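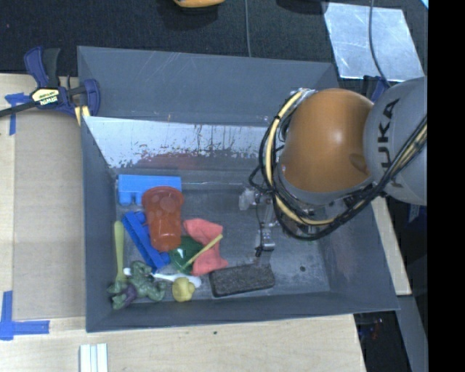 The Betmont Town Hall organ is a pipe organ in the main hall of Betmont Town Hall. It was built by the firm of Karras and Sons and is the largest surviving instrument from that workshop. The organ has 3 manuals and pedals, 40 speaking stops and slightly more than 2,000 pipes. It is used for civic events, school concerts and a yearly recital series, and is listed on the municipal heritage register.

Background

Betmont had no concert organ before the present town hall was built. Public music was held in the Mechanics' Institute, which owned a harmonium, and larger choral works were given in the Teltier Street church, where the Karras firm had already installed a small organ of two manuals. When the council approved plans for the new hall, the Betmont Choral Society asked that space be left behind the stage for an organ. The architect's first drawings show a shallow recess there. It was made deeper after the builder objected that the longest pedal pipes would not fit.

The contract went to Karras and Sons without a public tender, a decision that drew several letters of complaint to the local newspaper. The council paid for the case and the blowing plant. The pipes and console were paid for by public subscription, and the names of 400 subscribers are painted on a board in the eastern foyer. Two of the names appear twice.

Construction

The organ stands in a single chamber at the rear of the stage, with the Great and Pedal divisions at the front and the Swell raised behind them. The Choir division is placed low on the left side, and listeners in the stalls have long remarked that it is difficult to hear when the stage is full. The front pipes are of zinc and most of them speak. The outer group on each side is silent and was added for balance.

Wind is supplied by an electric blower in a room below the stage. The original blower was noisy and was moved twice before it was replaced. The key action was at first tubular-pneumatic. Because the console was fixed against the case, the organist sat with his back to the conductor and followed the beat in a mirror, which remains in place.

The tone of the instrument is typical of its builder. The Great has a broad principal chorus, the reeds are smooth and rather dark, and there is less upper work than would be expected in a modern organ of the same size. The Swell has a pair of string stops that were copied in later Karras organs. The Pedal division includes one rank of full-length wooden pipes, laid partly on their sides for lack of height.

Alterations

The first major work was carried out by Monar Organ Works, which took over the Karras business after the death of the last family member. Monar replaced the pneumatic action with an electric one and supplied a detached console on a movable platform. The firm also changed three stops. The Choir Clarinet was removed and a high mixture put in its place, the Great Trumpet was revoiced on higher wind pressure, and the Swell Vox Humana was taken out and stored. These changes followed the taste of the day and were praised when the organ was reopened. Later writers have been less kind, and the revoiced Trumpet in particular has been described as out of scale with the rest of the Great.

By the time of the hall's general renovation the leather in the wind chests had begun to fail, and parts of the Pedal could not be used. The chests were releathered in two stages so that the organ could continue to serve for citizenship ceremonies. The Clarinet was found in its original crates under the stage and returned to the Choir. The Vox Humana has not been found. The high mixture was kept on a spare slide and can still be played.

Recent history

The hall was closed for a long period while the roof was repaired, and the organ was sealed under plastic sheeting to protect it from dust. Cleaning and tuning began in March and were carried out from a scaffold at the centre of the stage. The instrument was returned to regular use on 12/6/21 with a midday recital by the city organist, Kavitha Gowda. The program included a sonata by Mendelssohn, two chorale preludes by Bach and a set of variations on a hymn tune by the recitalist.

Gowda had earlier prepared a catalogue of the organ music held in the council archive. Much of it was written for the opening season and had not been played since - a number of the scores lack their pedal parts, and some exist only in pencil.

Use

The council employs a part-time organist, who gives lunchtime recitals and plays at official functions. School groups are admitted to the chamber by arrangement, although the upper passage board is closed to visitors. The organ is also available to students for practice on weekday mornings when the hall is not hired.

Few recordings have been made. A long-playing record issued before the Monar rebuilding is the only published account of the organ in its original state, and copies are held by the Betmont library and by the Choral Society.

See also

Karras and Sons
Monar Organ Works
Betmont Choral Society
List of town hall organs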